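Visit report: gripper comparison day at Kodikara, Girkville
January 20, 2025

We went to the Kodikara test hall in Girkville to see two parallel grippers run on the same arm, with the same controller and the same set of objects. Our own cell has been running the older Illano jaws since November, and we wanted to see the wide-finger version before deciding on a second unit.

The hall is a single room with four benches. Two were in use for arms, one for camera calibration, and one for controller wiring. All benches have matte black tops, which the hosts prefer for depth work. It does cut down on reflections. It also makes dark parts hard to segment, and we lost cables against the background several times on the monitor.

Setup

The arm was the same six-axis unit throughout. Grippers were swapped by hand at a quick-change flange, and each swap took under ten minutes including the tool offset. The first gripper was the Iltesby narrow-jaw model with flat steel fingers. The second was the Illano wide-finger model, with black paddle-type fingers and a flat inner face. The wrist camera stayed in place for both, with exposure locked.

Each gripper was given 100 pick attempts, spread over household and toy-type items. A pick counted if the item was lifted, held for four seconds and set down without a regrasp. The controller logged finger position and motor current on every attempt. 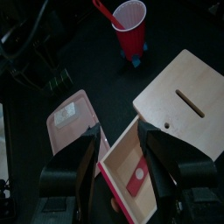
Wrist camera view over the black bench top: red ribbed cup, slotted wooden board, open wooden box and pale pink tray, with the two gripper fingers in the foreground.

Results

The narrow jaws did better on thin edges. Board and tray rims gave them little trouble, and they could reach into the box without touching the walls. They did poorly on the cup. Contact on the ribs was uneven and the cup rotated in the grip on 13 attempts, which the software scored as a failure even when the cup stayed in hand.

The wide fingers held the cup well in any orientation we asked for. The larger contact face also allowed a lower force setting. The cost is clearance. Inside the box the approach had to be planned almost vertically, and the controller rejected a fair number of paths that the narrow jaws had executed. The outer profile of the finger is the limiting dimension here, so a change of pad would not help.

The fingers also take up a good part of the lower image. On the narrow model the camera sees more of the bench during the last stage of approach. The hosts mask out the finger area before running detection and said they had not needed a second camera. We would want to repeat that with our own parts, which are smaller.

Controller

We spent the last hour on the controller. Cycle time on the force loop is adequate and the log format is plain text. The teach screen is slow – a change to grip force requires leaving the page and coming back. Firmware on the demonstration unit was one version behind the release we have, so the comparison with our own cell is not exact.

Cable life was quoted as over 600 hours on the wrist loom. We were not shown test data for this and have asked for it.

Follow-up

Request loan of the wide-finger set for two weeks. Measure the finger envelope against our smallest bin. Ask Kodikara for the raw current logs from both runs, including the rejected paths.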